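Prollar opens its chore trials to visitors this November

Sunday, July 8, 2018

People ask me the same thing at every family cookout: so when is the robot going to do my dishes? I run Prollar, a small company that tests whether machines can handle ordinary chores, and my answer has been "not yet" for so long that my relatives now say it along with me. Today I get to announce something a bit better than that.

Starting in November, Prollar will open its test kitchen to the public for 26 days. We're calling it the Miveo Open Kitchen, after the software that runs our arms, and anyone can come in and watch robots try the jobs we all do half asleep – filling a cup, wiping a counter, folding a dish towel, putting the lid back on a jar. Try is the right word! Some of these go well, and some of them are going to make you want to reach over and help. 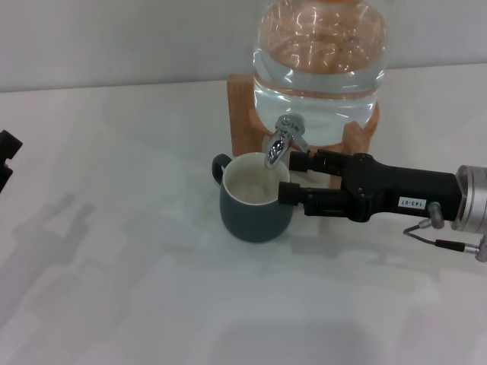
Drinks are where we've put most of our effort, and I'll admit I picked them because I thought they'd be easy. Pouring a cup of water is something a five-year-old does without thinking, and we've spent months on it. A chrome tap with a small lever asks a lot of a gripper with two fingers, especially when the spout hangs just above the rim of the mug and there's so little room to work in. Push the lever a bit too hard and the whole stand can shift. Let go a bit late and you're getting out the paper towels (we buy a lot of paper towels).

So can machines do household chores yet? My own view is that they can do pieces of them. In our last round we ran the drink task 136 times, and the arm finished without a person stepping in on 50 of those runs. I'm really happy with that number, and I also wouldn't want it making my coffee before a meeting. Shop-floor work is further along, mostly thanks to parts that show up in the same place every time. Mugs in a real kitchen don't do that.

Two partners are joining us for the Open Kitchen. Gekus is building the counters and shelves, and Weerasinghe, the housewares store downstairs from us, is lending cups, jars and pans we haven't practiced with. I haven't seen the full list and I've asked them to keep it that way.

Admission is free, and groups are limited to 26 people. School groups are very welcome – just let us know ahead of time so we can set out extra chairs. Sign-up opens on the Prollar website in the fall, and reporters who want an earlier look can write to our press desk.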